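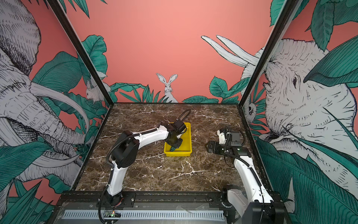
Millard is looking for a part-time sample coordinator for our surfaces and tiles showroom. We sell stone, tile and printed wall panels to private customers and to small building firms, and most of our customers take samples home before they decide. Many of them already know the look they want but they do not know the words for it. They say "dark brown, with thin white lines in it", and they mean a marble like the tabletop in the photo, or they ask for a wall with a jungle on it, and then the coordinator must find the right piece and write down who took it. At the moment Parveen Bugti does this together with her own sales work, and it became too much for one person.

The work is 20 hours in a week, in the mornings. The start is in November. We can be flexible with the exact day if you must give notice to another employer.

Your tasks:
Lending out samples and checking them when they come back
Keeping the sample list correct (we use a simple spreadsheet, you will learn it fast)
Calling customers when a sample is late, in a friendly way
Ordering new pieces from our suppliers, mainly Closmont and Mughal
Cutting and labeling small pieces of wall panel
Helping Saqib Sandhu at the front desk when he has a lunch break

We have now 1393 samples on the list. A part of them is old and should go out, so your first month will be mostly sorting. Please consider that stone samples are heavy. There is a cart, but you will also lift and carry, and the storage room is on the lower floor without an elevator.
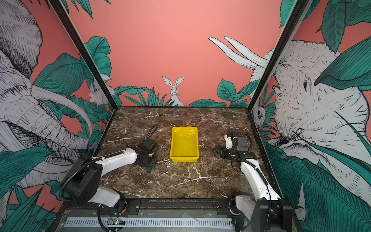 Brown marble with white veins, and a shallow yellow tray.

What we ask from you:
You write clearly by hand, because labels are still written by hand here
You can see small differences between colors – we will do a short test with you at the interview
You are comfortable on the phone
Experience in a store, a library or a warehouse is good, but it is not required

You do not need a diploma in interior design. If you like to study it later, we pay for the evening course after one year with us.

The salary is 1260 per month before tax. You get paid vacation, a discount on everything in the showroom and a free parking place behind the building. The contract is first for one year, and after this we talk about a permanent one.

To apply, please send a short letter and your resume to Nusrat Sethi at our office before 30 September 2026. A photo is not necessary. We would like to have 2 references, and at least one should be from a person who worked with you directly. Interviews are with Nusrat and Parveen and take less than one hour. We answer to every letter, also when the answer is no.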